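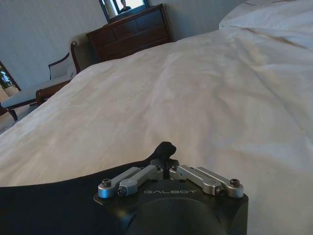

Mon 18 June

Shirt folding, Plotwood task list, bed setup. Memus logging on, or so I believed until lunch.

Fault: right arm stopped dead in the middle of a sleeve fold with code 624, "contact effort limit." The manual's entire entry for 624 is "contact effort limit exceeded." Thank you, manual.

What I think went on: the fingers closed on the sleeve and took a good pinch of duvet along with it. The arm then set out to fold the bed. Effort climbed, the limit tripped, and the hand stayed clamped because a 624 cuts motion and leaves grip alone. Whoever decided that at Rashti has never had to peel a hotel-grade duvet out of a locked hand. I used the manual release. Ernő Gál held the fabric and offered commentary.

Log has the trip at step 3898. Wrist effort was climbing for 22 steps before it, in plain view, with nothing watching. The depth estimate under the sleeve looks low, and I suspect black cotton is to blame. The duvet also gives when pressed, so "touch down, then close" ends up well below where the shirt lives.

Same fault 3 times before we quit. The third was on purpose. The second I would like to call on purpose.

Shirt went back flat, sleeves out, for another look at the approach height.
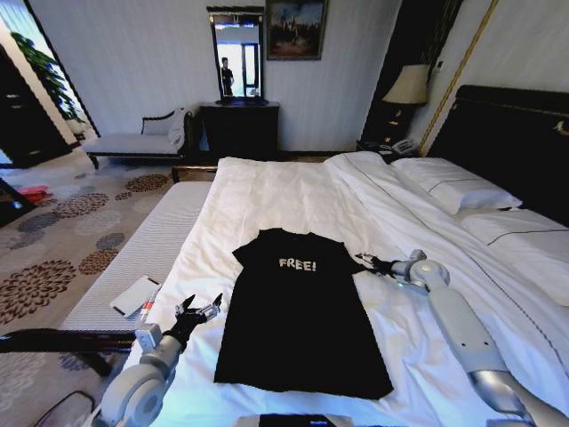
To do

Raise the closing height on the right side and stop trusting touchdown on soft bedding.

Add a slope check on wrist effort so it backs off before the hard limit.

Ask Rashti for a 624 that opens the hand slowly. Ernő says they promised this last September. Ask again, with less charm.

Until then: nobody reaches in to free cloth with the arms powered. Stop button first, then release. I did it in the wrong order on the first one and Ernő has written it on the Zarkirora whiteboard, with my initials.

Memus dropped the left wrist channel all morning. Separate entry when I've calmed down.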